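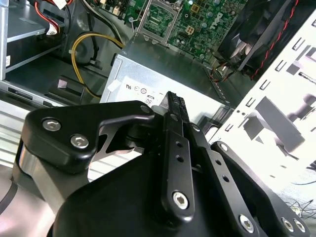 Juvent CPU Placement Build – FAQ
Maintained by Arnaldo Paiva, Vestholm shared workshop

What does the build do?
It picks up a desktop processor and places it in a socket. The long-term goal is a full teardown and rebuild of an office PC.

Why practice on a printed plate?
A bent contact ends a real board. The plate has raised outlines at motherboard scale and costs one evening of print time to replace.

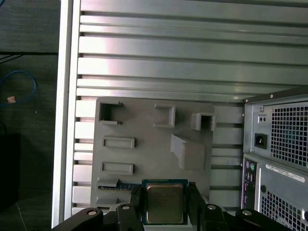
CPU in the fingers, with the printed plate on the extrusion wall behind.

Do I need a working PC?
No. Scrap towers are fine. Remove the cooler and clean off the old paste first. Open the retention frame fully and check that the lever stays back – a half-raised lever is the usual cause of a failed approach. 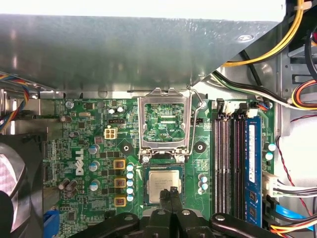 Approach speed over the socket is 2 mm/s. Anything faster trips the force limit.

How many runs are logged?
1,854 as of October, of which 565 are on real boards. The rest are on the plate.

Can I print the plate myself?
Yes. Use the Cardoso files, revision 8. Older revisions have a shallower pocket and the wrong hole spacing for the rails.
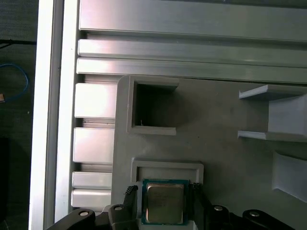 Processor at the lower edge of the rectangular outline, gripped left and right.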